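Search this site
Enter keywords

Project Diary: Remote Demonstration of Handling Tasks
Entry for 15 September 2026

The morning session opened at the Grotatbridge site with the usual checks of the operator station. The glove was calibrated twice. The first calibration left the thumb reading slightly open when the operator's hand was fully closed, and Ms Bartoš asked that it be repeated before any recording was made. The second was accepted and entered in the log.

The purpose of the present block of work is to supply demonstrations of the shopping tasks agreed with Ovska in April. The agreement provides for 2,000 accepted demonstrations. At the close of yesterday's work the total stood at 1,849. The remaining demonstrations are to be drawn chiefly from the basket tasks, which were placed last in the schedule on account of the difficulty operators had reported with them during the trial period.

Mr Schumacher took the operator's chair for the first part of the morning. He has carried out more of the shelf tasks than any other member of the group, but had not previously worked with the baskets, and it was thought proper that he should begin with practice runs which would not be counted. He remarked that the handle was harder to judge through the headset than in the room. The wire is thin, it shines, and it swings on its pivots when touched. On the first attempts he closed the hand too early and pushed the handle over to the far side. I advised him to bring the fingers across the wire and to pause there before closing the thumb. This is the method set out in the operators' guidance, although I must record that the paragraph concerned is poorly worded and that I am its author.

Recording began once Mr Schumacher was satisfied with his own performance. The standard for an accepted demonstration is that the handle is held between the fingers and the thumb, that the basket is raised by the handle alone, and that no item leaves the basket before it is set down. The reviewer marks each recording separately from the operator and does not confer with him until the batch is complete.

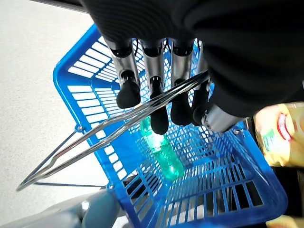
There was some discussion before noon on the question of pace. Mr Schumacher holds that a demonstration should be given at the speed at which a person would ordinarily lift a basket, as the robot will otherwise learn hesitation along with the movement. Ms Bartoš prefers a slower approach and a clear pause at the point of grasp, which makes the moment of contact easier to mark in review. I have some sympathy with both opinions. It was settled that the approach should be made at an ordinary speed and that the pause should be kept, but shortened. The guidance will be amended accordingly, and the paragraph on handles rewritten at the same time.

A further matter concerned the setting down of the basket. Several operators have formed the habit of opening the hand as soon as the base touches the surface. The handle then falls freely and may strike the rim. No damage has been reported, but the Clulov software treats the sudden movement as a fault and divides the recording in two. Operators are therefore to lower the handle to one side before releasing it. I have asked that this be added to the card at the station, and Ms Bartoš has undertaken to write it in plainer terms than I should have used myself.

The afternoon was given to Ms Bartoš, who worked from the chair while Mr Schumacher reviewed. Her batch proceeded steadily until the link between the glove and the arm was lost during a lift. The arm held its position, as it is required to do, and the link was restored by restarting the Iwasaki receiver. The recording was discarded. This is the second such loss since the receiver was moved to the upper shelf, and I have directed that it be returned to its former place before work resumes.

The two batches together produced 40 accepted demonstrations. This is fewer than I had hoped for, though the practice runs and the loss of the link account for most of the difference. I have not altered the date of completion, and have informed the Ovska office that the position will be reviewed when the next batch has been marked.

I sat in the chair myself for a short while after the others had left off. It is two years since I last did so regularly, and the glove felt stiffer than I remembered. My attempts were not recorded. I note only that I closed the hand too early on the first of them, exactly as I had told Mr Schumacher not to do.

The storage request for the next 600 recordings has been signed and sent. The glove is on charge, and the spare has been set out beside the station for the morning.

3 comments
12 shares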